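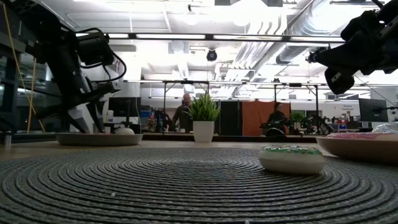
Setting up a kitchen table for recording arm demonstrations

Notes from the Brulik table at Utville, revised 13 Sep 2020. The task is food handling with two arms: pick up a donut, place it on a plate or tray, release, back off.

Surface

A coiled rope placemat gives the fingers some slack on low approaches. It also collects crumbs and sugar in the grooves. Brush along the coils with a dry pastry brush, then vacuum on low. Wiping pushes the bits deeper.

Dark gray works well under white or pink icing. For chocolate, change to a light mat and log the change as a new setup.

Food items

Grip the donut on its sides, below the icing line. Sprinkles that land on the mat get picked up before the next take. Replace a real donut once the icing shows finger marks. Play-food donuts last longer but slide more, so keep the two kinds in separate folders.

Plates and trays

Vary the position by a hand's width between takes. A shallow tray with a raised rim needs a steeper approach — teach that early, with plenty of repeats. Leave foil crumpled if it is part of the set; flat foil glares under ceiling panels.

Cables

Coil slack around the joints loosely and run each arm through its full reach before recording.

How many takes

Our target was 2,000 per task. At 797 we stopped and checked: most starts had the donut right of center. The rest were planned from a Msimang position sheet, 2 plate positions per batch.

Discard a take only for a recording fault. Drops and second tries stay in, labeled as such. Label the same day; the Broltidley form has a field for each arm.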